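Furska Handheld Gripper Pair: A Long Review From Someone Who Was Ready To Dislike Them

Posted 04/08/2020 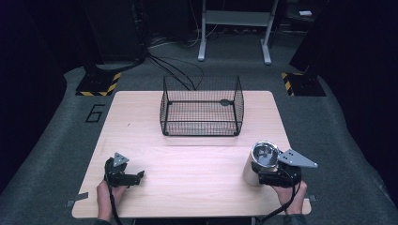
The Furska pair on the cup and basket task. Right gripper closed on the steel cup, left one empty.

I should say up front that I came to these with a bit of a grudge. We had been happy with the Ollance pair for a good long while (happy enough, anyway, the way you are with an old car), and I didn't love the idea of learning a new set of handles in the middle of a project. But the Furska set kept coming up whenever I talked to other folks who record hand-guided demos, so I gave in, and I've now put 1407 recorded runs through it. The Ollance pair had 1064 on it when I set it aside, so I feel I can be fair to both!

The task I lean on most is a plain one. Pick up a metal cup, put it in a wire mesh basket, let go, back off. It sounds like nothing, but brushed steel is slippery and round, and a basket rim is just high enough to catch a lazy wrist. With the Ollance I was forever squeezing too hard and tipping the cup as the fingers closed. The Furska fingers are short and black and, I'll admit, not much to look at, but they come together so evenly that the cup mostly stays where you put it. I dropped it 11 times in the first long session and 4 times in the next one of the same length, and I'd call most of that improvement the grippers and a little of it me.

The triangular plate on top takes some getting used to. It sticks up and out, and for the first few days I knocked the two together whenever I reached across myself. Once I learned to keep my elbows out, I stopped noticing. There are plenty of bolt holes in it, too, so the Yeon camera bracket went on without any drilling — a small mercy if you have ever tried to drill one of these things at the end of a long day.

Now the grumbles. Each gripper has its own cable, and both of them want to loop right past your hands and down toward your knees. Long sleeves make it worse. I'd also like a softer trigger, because my right hand was sore by the second week, and the Ollance never did that to me.

The Cirnov controller read both grippers on the first try, and the open and close values have stayed steady without me fussing over them. If you only do light work with boxes and blocks, keep what you have. For cups, jars and anything else round and shiny, I'd buy the Furska pair again, and I've already asked for a second set of fingers.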